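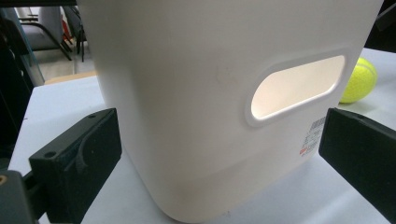 Custódio Guerreiro reckons most of us own far too many towels, and he told me so before I'd even got my coat off. Two each, he said, and one for the dog.

Print this page | E-mail this page
Reading time: 2 minutes

I'd gone over to Sodside to ask him about airing cupboards, which I realise isn't everybody's idea of a day out, but I've wanted to do this one since February! He has been sorting out other people's linen for years under the name Flimau, and his own cupboard on the landing is a thing of beauty (I was jealous, I'll admit it).

"People fold for the shelf they wish they had," he told me, putting the kettle on. "Measure the shelf first. Mine is 57 centimetres deep, so everything gets folded to suit that."

Sheets go inside their own pillowcase – I'd heard that one before and never bothered – and the heavy blankets live at the bottom. What about fitted sheets? He laughed at me. "Roll it up, shut the door. Life's short."

He learned the trade at Brandão, a hotel laundry where they got through up to 3,691 napkins in a busy week, all pressed by hand at the start. "I still dream about napkins," he said. "Not good dreams."

We had a long chat about lavender bags (he can't stand them, I'm keeping mine) and then he showed me his grandmother's tablecloth, which she hemmed herself and was still using when she was 95. It comes out for birthdays and gets washed on its own afterwards.

I came home and pulled everything out on to the landing. I'm still stepping over it.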